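Defne Uçar has run the manipulation class at Tundwood for 2 years, and she still begins each term the same way, by putting a gripper in a student's hand before anyone has seen a line of code.

"They want to program something on the first night," she said when we spoke in April. "I tell them to move something first. Pick it up, pass it, put it down. Then we look at what the cameras got."

The class is open to adults with or without an engineering background. Students work in pairs and sign up for a task from a list that Uçar keeps on the wall. The current project is passing small objects between two grippers held by hand, and then teaching a model from those recordings.

Shahzad Malik drives a delivery van for Bucur and joined last fall. He said the hardest part was slowing down.

"My first tries were all too fast. You see it on playback, the tips go by and you can't tell what they were doing," he said. "Khrystyna told me to breathe out when I close the fingers. It helps."

Khrystyna Melnychuk, his partner, keeps the log. By the week we talked, the pair had 278 recordings, and she had thrown out 37 of them.

"Mostly my fault," she said. "I talk with my hands. If I stop to explain something, the gripper goes with me."

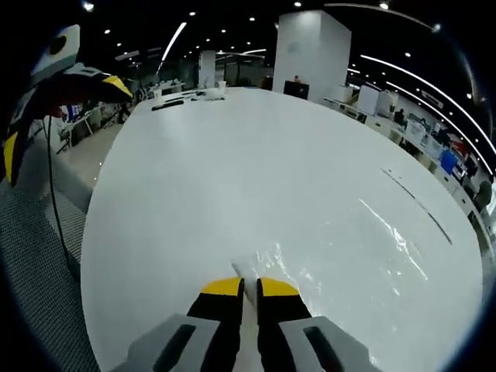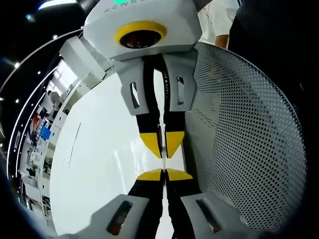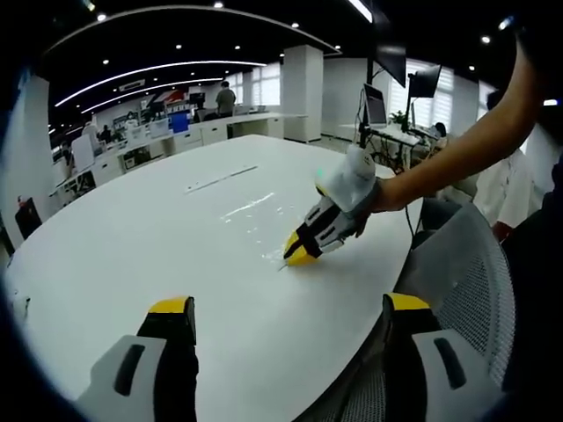
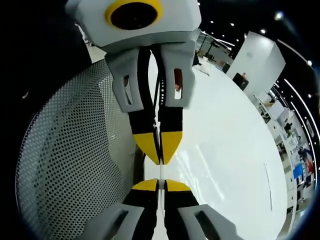

Grippers at work in the handover project.

Uçar does not grade the class. At the end of the term each pair shows a task to the others and answers questions. Malik said he was more nervous about the questions than the task.

"Somebody asked the last group why they always started from the left," he said. "They didn't know. They had just always done it, so the model did it too."

I asked Uçar whether that counted as a failure.

"No, I was happy," she said. "You can read about bias in training data for a month. They found it in their own files."

She came to teaching from a job at Skurkuvmont, where she tested packaging lines. The machines there did one motion all day and were fenced off. She said she liked the work but missed having people near the equipment.

Melnychuk wants to try thin, flexible things next, such as string or a strip of cloth. Malik would like to stay with hard objects a while longer. They had not settled it when I left.

"We'll do his for two weeks and then mine," Melnychuk said.

Sign-up for the next term is at the front desk.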